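Speaker notes - The bag that stopped the cell
Monday, June 8, 2020

Slide 1. Opening
Don't thank the vendor. Say what the talk covers: one fault, one cell, and a report I don't buy.
The job at Cadiment was bagged parts, box to crate. Two hands, one bag at a time. Caruvo sold it to us as solved.

Slide 2. What the log says
1,890 bags in the trial. 96 stops. Caruvo's summary puts 66 of those down to "operator loading error." Read that phrase out slowly.
Ask the room: what would a loading error look like when the bags arrive in a heap?

Slide 3. Two hands, one bag
Leave this up for a while. One hand has the wide part of the bag, the other has the tail, and the plastic is twisted at the tail end. Clear film, shiny, full of folds. Point at the highlights and ask anyone who does vision work how happy they'd be with that.
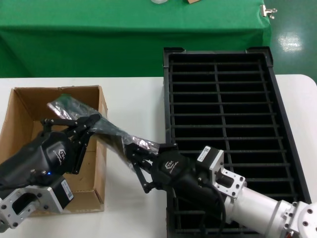

Slide 4. The fault
Both hands held on. The right arm got its release command, reported "open," and kept pulling. Film had wrapped around a finger. The software took the command as proof of the release - no check against motor load. The left side then faulted and the cell stopped with the bag tight between them.
Recovery took up to 28 minutes. Go easy here, the Steiner people may be in the room.

Slide 5. The part that bothers me
Vaida Sakalauskas reached in to cut the bag. The screen said "paused." Paused still had power on the arms. She wasn't hurt. The report gives this one line, under "other."
Read the line. Wait.

Slide 6. The fix, so called
Caruvo added a retry: open, close, open again. I've seen it clear a bag. I've also seen it wind the film on tighter. They want to call it fixed in September.
What I'd want first: a real release check, and power off before anyone reaches in.
Brolus question will come up. Short answer - same controller, so ask them for the raw log.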